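Two arms, one dish rack: an evening at the Mornardale shed

I got to the Mornardale workshop late, out of breath, and Ekua Essien was already under the table. Only her boots visible. "Hand me the small hex," she said, before hello. I handed her the wrong one. She took it anyway and made it work.

The shed is shared. Bikes at one end, a lathe nobody is allowed to touch without signing for it, a kiln. Ekua and her building partner Philomena Aidoo have the back corner, and have had it since April, and what they've put in it is a pair of robot arms that load dishes. Plates, so far. Only plates.

They call it Yakubu. I asked why and got two different answers at the same time.

"It's my uncle's name," Ekua said.

"It's the name on the shelf we got the table from," said Philomena. "Ask her to show you an uncle."

I should say what I know about robotics going in: very little. I fix washing machines for a living and write these up for the newsletter when I have the evening free. So a lot of what follows is me asking dumb questions and two patient people answering them while doing something else with their hands.

First dumb question. Why dishes?

"Because I hate it," Philomena said. "No, really, that's the whole thing. I was standing at the sink and thinking, this is a sorting problem. I sort all day at work. Why am I sorting at home."

She works at a parcel depot out toward Zukaldale, on the evening line, where the belts do the easy part and people do the rest. Ekua teaches shop to teenagers. They met over the kiln. Neither of them had built an arm before this.

"I'd built a robot that drew circles," Ekua said. "It drew one circle. Then a sort of egg."

The plan on paper was one arm. It became two after the first month, when the single arm kept running out of reach. It could get to the pile or it could get to the far end of the rack, and getting to both meant the base had to sit where the rack wanted to be. Ekua drew it for me on the back of a receipt, three times, each one worse. I think I follow it. One arm can't be in the middle if the middle is where the dishes are.

So, two arms, facing across the table, bolted to plates set down into the tabletop. Cutting those holes was the worst day of the build, both agree on this. "We measured from the wrong edge," Ekua said. "Both of us. Separately. We got the same wrong number so we thought it was right."

How far off?

"Fifteen millimeters. You'd think, fine, who cares. But then everything you taught it is fifteen millimeters off too."

They teach it by hand. I hadn't understood this before, I'd pictured someone typing. Philomena moves a pair of handles, the arms copy her, the cameras record, and then she does it again. And again. There's a notebook for this, spiral bound, Nuvholm printed on the cover (a paint supplier, Ekua says, they give them away at the counter). Every run gets a line. Date, who drove, what went wrong. The night I was there the last line was numbered 941.

I flipped back through it while they argued over a cable. The early pages are all Ekua's writing and very short. "Dropped." "Dropped." "Missed the rack." "Dropped, my fault." Then Philomena's writing starts and the notes get longer, there's one that goes over the page about wrist angle and ends with "go home".

Who's the better driver?

Pause. Ekua, from under the table: "She is."

"I'm slower," Philomena said. "Thats all it is. If you're fast the arm learns to be fast and it isn't good enough to be fast yet. You have to drive it like you're carrying somebody's grandmother's china."

It isn't anybody's grandmother's china. They're bright spotted plates with a wavy edge, and I had wondered about the choice – surely you'd start with something plain and flat? Philomena says they did. White ones. The cameras had a hard time with white plates on a pale table with pale walls, and so did she, watching on the monitor. "I was squinting. I'd be reaching for a shadow." The colors make it easier to see which one you've got. The wavy rim makes it harder to hold. She decided she'd take that trade.

The grip took longest to get right. Two fingers, and they have to come down on either side of something thin and curved and glazed. Too wide and you knock the plate next door. Too gentle and it swings.

"Think about how you put a plate in a rack," Ekua said. She was out from under the table by now, dust all down one side. "You don't place it. You sort of find the slot. You feel the bottom touch and then you let the wire take it. The arm doesn't feel anything, or hardly. So what's it doing instead? It's looking. And right at the moment it needs to look, its own fingers are in the way."

Hence cameras at the wrists, plus another one set back that takes in the whole table. Three views for one plate. The wrist ones get you close to the rims and the tines, the other one tells you where the arm has got to. Philomena uses both when she's driving but says her eyes go to the wrist view for the last bit, every time.

I asked what it does badly and this got the longest answer of the night. Picking from a pile, says Ekua. Plates that sit on each other show you nearly nothing to grab. Lighting, says Philomena, the wires throw shadows and the shadows look like more wires. And cables. They've rerouted the cables 8 times. "A cable is just a thing that wants to be caught on another thing," Ekua said, and went to look for zip ties.

There's a limit they've set on themselves, thirty minutes of driving and then swap. This came in after an evening when Philomena did three hours straight and then, she says, tried to pick up her coffee with the wrong hand shape. She showed me the hand shape. Two fingers, like tongs.

Money? They won't give me a total. "We know it," Ekua said. "We just don't say it in the same room as our families." Some of the metal came off the shed's scrap shelf and the rack came out of a dead dishwasher, which made me feel at home at least. I could have told them which machine if they'd kept the door.

By nine they were running again and I stopped asking things for a bit.
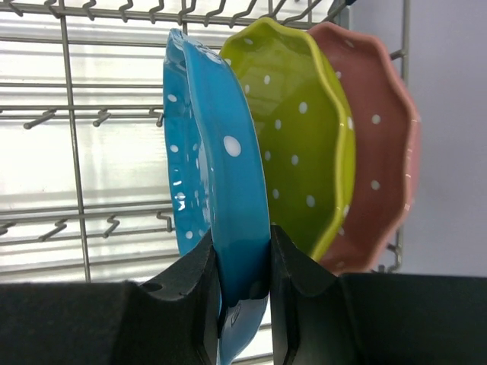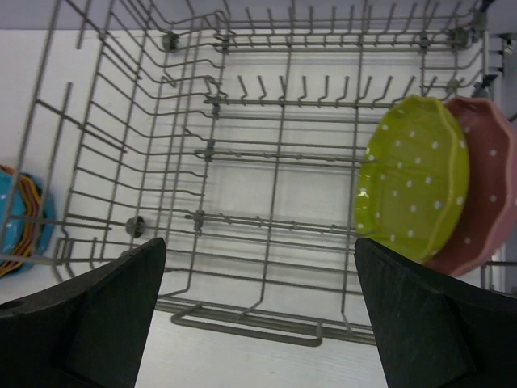
Wrist views, both of them. Green and pink in the rack.

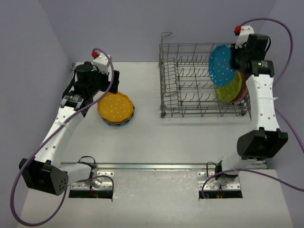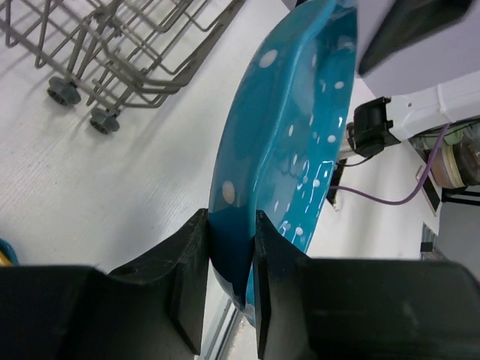

"People always ask when it'll be finished," Philomena said, when I'd got my notebook out again. I had been about to ask exactly that so I crossed it out. "I don't know what finished is. Cups? If it's cups, then a long time. Cups have an inside."

Ekua wants bowls first. Bowls are a plate with ambitions, according to her, and she's got some put by in a box under the bench. Philomena thinks bowls are a trap, because they nest, and anything that nests is going to bring back the pile problem only worse. They've been having this argument for weeks by the sound of it. Neither one looked up while having it.

What would they tell someone starting out? I always ask, it's the part people write in about.

"Bolt it down before you teach it anything," Ekua said. "We had the first lot of runs with one base on clamps. Then we bolted it and it moved a hair and all those runs were junk. Weeks."

"Label your cables at both ends," Philomena said. "She only labels one end."

"One end is enough if you follow it with your finger."

"You see what I deal with."

Also, get a table you don't love. Also keep a dustpan near. Ekua's students have been in twice to see it, and on the first visit one of them asked why the robot didn't just use its hands, then looked at the fingers and said, oh, it is. She's still thinking about that, how few fingers you can get away with. She'd like to try a softer pad on the inside faces. Philomena wants to leave the grippers exactly as they are until the notebook is full, because if you change the hand you've changed everything you taught it, see above re: fifteen millimeters.

They don't run it with nobody there. Shed rule, and theirs as well. There's an off switch on a long lead and whoever isn't driving holds it or has it by their foot. I held it for a while. I was very serious about it. Nothing happened that needed switching off, and my thumb hurt afterwards.

Does it save any time, I asked, getting my coat. One more dumb one.

They both laughed, and Philomena had to sit down on the bike stand. "I go home after this," she said, "and I've got a sink full. I've been here all evening teaching this thing plates and mine are still in the sink from Wednesday."

Would she trust it with them?

She thought about it properly. "The blue one I would. It's done the blue one a lot. I don't know about my mugs."

Ekua had gone back under the table with the flashlight in her teeth. Something about the rail. I said goodnight to the boots.

If you want to see Yakubu going, the back corner is usually lit most evenings, knock hard as the side door sticks. They could use a second monitor if anyone has one spare, and Ekua says zip ties, any size, she'll take them all. The white ones are fine. Leave them on the shelf over the kiln with her name on, not in the bike box, they go missing in the bike box.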